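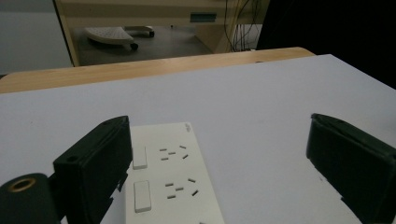 Filed under: User Guide > Training > Surrogate models

By Hadi Ghanem, with corrections from Freya Horrocks

5. Training a surrogate on your own simulation runs

This section explains how to train a Drondura surrogate model from the output of your own heat flow solver. You must have finished section 4, and your runs must already be converted to the Clelia grid format. If you only want to use the model we deliver, please go to section 7.

5.1 Prepare the run folder

1. Create a new folder and copy the converted runs into it. Each run must keep its parameter file next to it, with the same name.

2. Open the project file and set the grid size. All runs in one project must have the same grid size – the program does not resample them for you.

3. Start the check command. It reads every run and writes a report in the same folder.

4. Read the report before you continue. Runs marked "short" have missing time steps and will be skipped in training.

Note: You need at least 30 complete runs. With fewer runs the training will start, but the validation error has not much meaning.
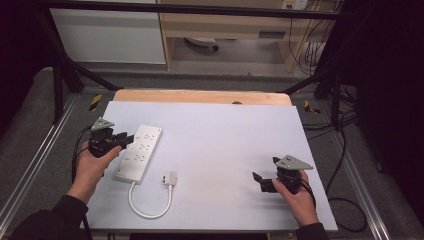 5.2 Split the data

5. Choose the share of runs which is kept for validation. The default is 20 percent.

6. Select "split by run". The other choice, "split by time step", puts neighboring steps of the same run on both sides, and the validation error will look much better than it is.

Caution: If you change the split after training has started, delete the old checkpoints. The program does not compare them with the new split, and it will continue from them without a warning.

5.3 Start the training

7. Set the batch size to 4 for the first attempt. If the memory is enough, you can increase it later.

8. Set the number of epochs to 500 and leave the learning rate at its default value.

9. Start the training from the command line, not from the viewer. When the viewer is closed, it also closes the training process.

10. After the first epoch, look at the two error values in the log. Both should be normal numbers. If one of them is "nan", stop and check the units in your parameter files. Kelvin and Celsius mixed in one project is the most frequent reason.

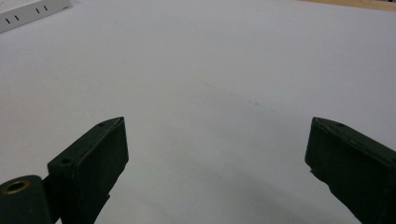 Note: The boundary error usually goes down more slowly than the interior error. Wait until both are flat before you decide that the training is finished.

5.4 Export

11. Choose the checkpoint with the lowest validation error and run the export command. The last checkpoint is often a different one.

12. Load the exported file in the viewer and compare it with one validation run, as described in section 6.

Last updated: April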